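Stondale Lounge Things - read me first

Hello, and thanks for downloading this. I'm Wai-kit Liu and I look after the Stondale set, which is a collection of pictures and notes on the ordinary things that pile up in a shared workspace. Folders, chairs, bags, whatever got left on the low tables. If you've used the Trorkton set before you'll find most of this familiar, but please do read the bit about labels because I changed my mind on a few things.

What's in it

There are 3,000 pictures in the main folder and a plain text note for each one, with the same name as the picture it belongs to. The notes are short. Most are a line or two saying what the main thing is, what it's resting on and anything I thought worth a mention. A further 97 pictures sit in a folder called "leftovers" - these are the ones I couldn't decide on, and I'd rather you had them than not. They don't have notes yet. I keep meaning to get round to it.

The places are split into 6 areas: entrance, stairs, shelves, soft seating, glass tables and kitchen corner. The areas run into one another because it's one big open room, so a picture filed under glass tables may well have the stairs and half the shelving in it too. I filed everything by the nearest thing and left it at that.

Why lounge things

I started this because every set I tried for my own tidying project was full of kitchens. Lovely kitchens, but I wanted folders! I wanted to know whether a sorting program could tell a folder someone has put down for a minute from one that lives on the table, and of course it can't, and neither can I half the time. But along the way I got very fond of the tables. Glass tops over a woven base are a nightmare (you get the lights, the weave and the thing itself all at once) and they turned out to be the most useful part of the whole set.

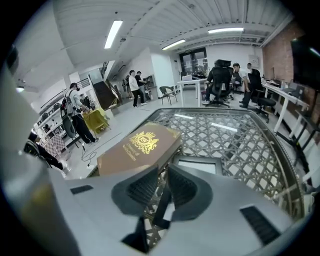
So if you only have time to look at one area, make it the glass tables. I've used those more than all the rest put together, mostly for testing whether a label for the top thing gets muddled with what's underneath. My own rule is that the diamond pattern belongs to the table and never gets a label of its own, however much of it shows through.

How the labels work

Each note starts with one main word: folder, chair, bag, cable, cup and so on. There are 19 main words in all and the full list is in words.txt. After that comes the surface, then anything extra. A typical one goes like this:

folder / glass table / brown leather, gold crest, lying at an angle

Crests and lettering get written down only where I could read them properly. If I could make out the first word and the rest was mush, you get the first word. Please don't send me corrections based on what you think a crest ought to say, I've had a few of those and they were all different.

Folder and book share one label. I know, I know. I did try keeping them apart, and after an entire Sunday of squinting at closed leather covers I gave up and merged them. Uvon users will need to map both of theirs onto my "folder".

Chairs with fabric over them are still chairs. The fabric goes in the extras.

People

There are people walking about in plenty of these, standing by the stairs or sorting their own things out in the background. They aren't labelled and I'd ask you not to add labels for them. The set is for objects, and it's shared on that footing.

Known problems

The shelves area is weak. Small things a long way off, lots of them, and my notes tend to say "assorted items" and leave you to it. Sorry about that.

Cables are patchy as well. I only began noting the ones on the floor in January, so anything earlier may have a cable lying across it and not a word in the note.

Some notes say "settee" and some say "sofa". Same thing. The Sandhu script in the tools folder will swap them for you, but run it on a copy first - it once ate my commas.

Using it

Help yourself for teaching, research or your own tinkering. A mention of the Stondale set is plenty. If you find a note that's plainly wrong, send me the picture name and what you'd put instead, and I'll fix it in the next lot.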